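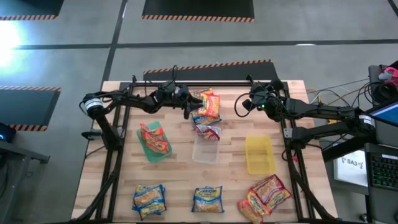 Sirnden Open Storage Bins, Mixed Color Set
Product review for office kitchens and shared pantries
Prepared by the Facilities Desk, Restier Cooperative Workspaces

Purpose of this review

The Facilities Desk evaluates storage products before they are added to the approved purchasing list for Restier sites. The present review concerns the Sirnden Open Storage Bins, a set of translucent plastic containers sold for kitchen shelves and pantry drawers. The set was supplied through Skastico, our regular distributor, at the standard account price. No discount was requested or received.

The evaluation was limited to packaged dry goods, with particular attention to instant noodles. Flat noodle packets account for a large share of what is kept in our shared pantries, and they are among the items most often reported as untidy. A packet of this kind is nearly square, slippery on the outside and easily crushed at the corners. Stacked without support, it tends to slide. Stored in a deep carton, it is hard to identify by flavor. A bin that handles noodle packets well will generally handle soup mixes, oatmeal sachets and tea as well.

Contents and materials

The set includes a clear rectangular container, a yellow container of similar purpose and a shallower green tray. All are translucent and open at the top. No lids are supplied, and none are offered separately by the distributor. Sites that require closed storage for loose foods should not consider this product.

The plastic is of medium thickness. The corners are rounded on the inside, and no sharp molding marks were found on the rims. The walls flex slightly when a full container is lifted by one side, although this did not cause any item to spill during our use. Staff should nevertheless be advised to lift the larger containers with two hands.

Performance with noodle packets

The green tray is the most useful piece in the set. A single packet laid flat takes up most of the tray, with the front of the wrapper facing upward, and the flavor can be read from a standing position. The tray is well suited to a counter or a coffee station where a small selection is put out at a time. It is less suitable as bulk storage. Packets added in layers soon rise above the low sides and begin to shift whenever the tray is moved.

The clear container performs best when packets are stood on edge, in the manner of file folders. Arranged this way, each packet may be removed without disturbing the others, and the wrappers remain visible through the wall. The container must be kept reasonably full for the method to work. When only one or two packets remain, they lean and fall flat, and users are inclined to drop new packets across the top without placing them inside. We recommend that low containers be combined at the time of restocking.

The yellow container offers the same general convenience, but the tint affects legibility. Wrappers in red or blue can still be distinguished through it. Yellow and orange wrappers are much harder to tell apart, and these are common colors for chicken and similar flavors. Sites may prefer to assign the yellow container to tea, sugar or other goods that are identified by shape.

Sorting by color

The manufacturer's leaflet proposes that each color be assigned to one category of food. The Facilities Desk tested this arrangement at our Mohammed Street site, where over 400 packets are used in a typical quarter. Compliance was good in the first 2 weeks and declined afterward. Users returned packets to whichever container was nearest, regardless of color.

A printed label on the front of each container produced better results. Labels should be placed on the outside wall, below the rim, where they are not rubbed by hands or packets. Paper labels with removable adhesive left no residue. Permanent labels are not recommended, as the contents of a shared pantry change frequently.

Use on shelves and work surfaces

The containers have smooth bases without rubber feet. On a finished wood surface they slide easily, which is helpful when a container is drawn forward from the back of a deep shelf and less helpful near an open edge. A raised rail along the front of the shelf is advisable. Packets stored loose on the same shelf should be kept well back from the edge and should not be allowed to overlap in long rows, as a disturbance at one end can move the whole row. 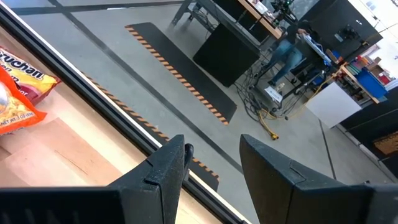
Loose 3 oz packets on a light wood shelf with a black metal rail; floor mats with striped borders beyond.

Purchasers should measure the usable depth of a shelf before placing an order. The usable depth excludes any rail, bracket or lip. The clear container fits comfortably on the standard pantry shelf at our sites, but it cannot be turned sideways on the narrower units installed above the counters.

Cleaning and care

The containers were washed by hand with warm water and ordinary dish soap. Seasoning powder from a torn packet was removed without difficulty, including from the corners. The supplier does not recommend machine washing, and it was not attempted. Fine scratches appeared on the clear container after 10 washes with a standard sponge. They do not affect use, but a soft cloth is preferred where appearance is important. The colored pieces showed no comparable marks.

Empty containers may be nested by type. The green tray does not nest with the larger pieces and should be stored on top of them.

Limitations of the evaluation

Results apply to light, packaged goods only. The containers were not tested with cans, glass jars or bottles. They were not tested in refrigerators or freezers, and no conclusion should be drawn as to their suitability for cold storage.

Recommendation

The Sirnden Open Storage Bins are approved for purchase for shared pantries and coffee stations, subject to the following conditions.

Containers are to be labeled on the outside wall before they are put into service.

The yellow container is not to be used for mixed noodle flavors.

Shelves without a front rail are to be fitted with one before the containers are placed above counter height.

Orders should be submitted through the Skastico account using the usual request form. Sites that already own a comparable set are asked to continue using it until replacement is necessary. Comments from site managers will be accepted through October and attached to this review.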